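Helping my aunt's family after an evacuation, where do I start?
Posted by Gus Iwasaki, November 21, 2021

Hello everyone, and thank you for keeping this board going. My aunt and her two boys left their town after the shelling started and are now in a shelter in Grodov with almost no papers. I'd love to send money or a parcel, but the post there seems to be stopped and I don't know who registers people. Does she have to sign up before she can get any help?

Young-sook Seok
Oh Gus, I'm so sorry, what a worry for all of you! Yes, have her register at the shelter desk first, even with no passport. My cousin went through it in April with only a photo of her birth certificate (they took it!) and was given a slip numbered 2881, and that slip got her everything afterward, from blankets to the bus. Keep parcels small, and please write her phone number on two sides of the box.

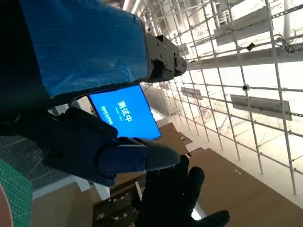
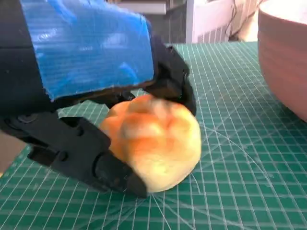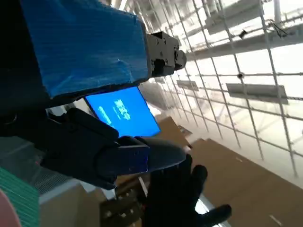
Bright blue wrapping on the arm, all three shots

Mojtaba Bagheri
parcels are slow, mine took 33 days. send money if she has any kind of account

Nam-gil Ham
I'd gently add that the boys should each be listed by name on her form, with dates of birth. We left my nephew off by mistake and it took a second trip to the desk and a very long wait to fix it. Wishing your aunt a warm bed and a quiet night, Gus, and do write back when you hear from her.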